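The Inventory at Flillstead

Item list

Esi Kwofie had been an assessor with Plenier for two years before she was asked to do a room on her own. The flat was in Flillstead, on the second floor, above a shop that repaired sewing machines. The tenant, Naa Dogbe, had gone to Tsikata in March and had not sent for her things. The instruction sheet ran to 14 pages. Page one said that soft furnishings should be left in place and that small goods should be recorded where they lay.

The bed was the only surface large enough to work on, and small goods had collected in the middle of it. Esi wrote: one smartwatch, pale band, screen off. One card, orange border. One sticker, girl with long dark hair. One tube, cream, black cap. One box, open, mixed packets.

She put a value against the watch and a dash against the others. The form did not accept a dash. She changed the dashes to noughts and the form accepted those.

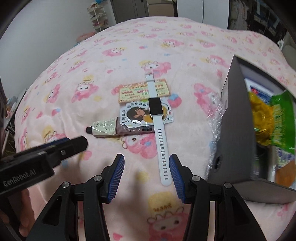
Soft furnishings

The blanket took longer. The form had a field for pattern, with a limit of eight words, and Esi used all of them: pink, rabbits in hoods, some crowns, hearts, strawberries. She read it back and thought it was accurate. Vivek Sisodia, who checked her entries from the office in Trernden, rang at ten past three.

"What is a rabbit in a hood?" he said.

"A rabbit wearing a hood."

"Is it a child's blanket?"

"It's on a large bed."

There was a pause while he typed. He said he would enter it as bedding, general, and that she should not strip the bed until the reference came through. The reference came through at twenty to four. It was 764. She wrote it on a tie-on label and attached the label to a bedpost, then moved it to the door handle, where the removal men would look first.

She had met Naa Dogbe once, on the stairs, during the first visit. Naa had asked whether the things would be kept together. Esi had said that goods were sorted by class. Naa had nodded and gone on down with her suitcase, one step at a time.

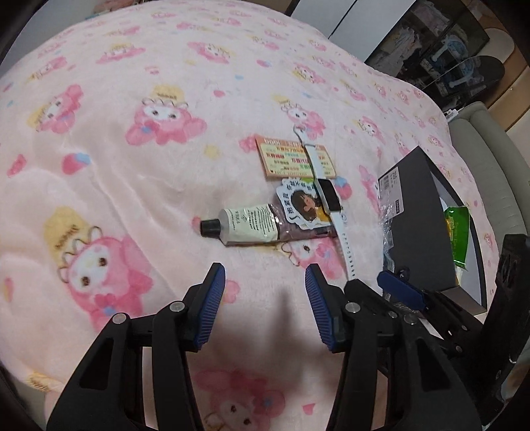

Query

The query was raised by Nii Darko in storage. He had the draft list and did not understand why five small goods from one bed had been given one line. Under the procedure a watch went to secure storage, a tube of cream was disposed of, and paper items were passed to correspondence. A group was not a class.

Esi explained that they overlapped. The strap was on the card, the sticker was on the tube, and the watch was on the sticker. To list them apart she would have to move them, and page one said to record small goods where they lay.

Nii asked if she could read the card. She said that the top border had the word babi on it and that the rest was in Chinese. He asked about the sticker. She said that was in Chinese as well, and that she had sent the wording to Kwadwo Ofori, who had studied it. Kwadwo had replied within the hour. The part on the left, he wrote, was "hold me tight". The part along the top was "and you won't", and he would need to see the remainder before he could say what.

Esi copied both parts into the remarks field.

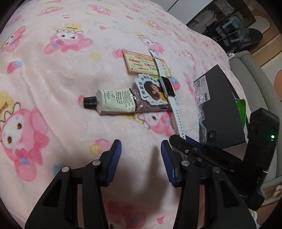
What happens to goods that cannot be classed?

They are held as a single lot under the room reference until the owner writes, and the lot is not opened.

Esi entered the lot at five o'clock. She fetched a carton from the van, folded the blanket in from the corners with everything still inside it, and lowered it in. It fitted with a little room at one end. She wrote 764 on the lid, locked the flat and went down past the sewing machines to the street.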